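October
By Wiesława Dudek

RARNISTHORPE -- Drasum has released Mazurek, a planning package for two-armed robots with multi-fingered hands. It takes in a camera view of the table, picks which arm should move and plans a path for both, so the hands stay clear of each other and of any bin between them.

The release ships with 89 ready-made tasks, most of them built on household packaging such as small cartons and foil-wrapped rolls.

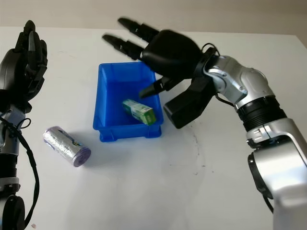 Catinca Bălan said the replanning step mattered most to her group -- it used to mean stopping both arms and starting over.

Mazurek runs on Drorkel controllers. Licenses for 400 test sites open this month.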